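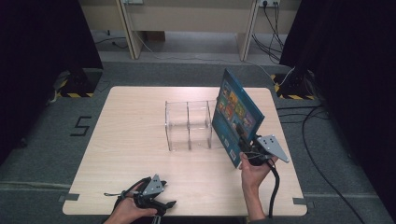

Category: Course handouts > Home and Storage Skills

Unit 4: Flat boxes and divided organisers

Tutor: Bethel Kumsa. Kalcombe room, August intake.

Games and puzzles usually come in flat boxes, and flat boxes are often stacked. The one you want is then at the bottom. In this unit we store them on edge in an open-topped organiser with two compartments.

Before you start, clear the table and put the organiser where you can reach both compartments. Measure the inside width of each one. A box 44 mm thick needs a little more room than that, or the corners will scuff.

Method

Hold the box upright by a lower corner or a side. Tilt it slightly, bring the bottom edge in first, then straighten it. Keep the title side facing you. Put tall boxes at the back if they hide shorter ones.

A clear organiser lets you check the contents from the side. Wipe it with a soft cloth, as grit marks acrylic.

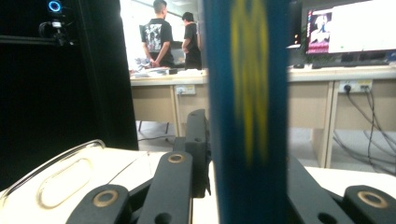

Fig. 2. Blue item held upright, close view.

Upright items tip over when a compartment is nearly empty. Fill one compartment before using the other, or add a bookend.

For next session: choose a shelf at home, list what is on it by height, and bring the list. Atif Gilani will collect them at the start. Read the Vestgate notes, section 2.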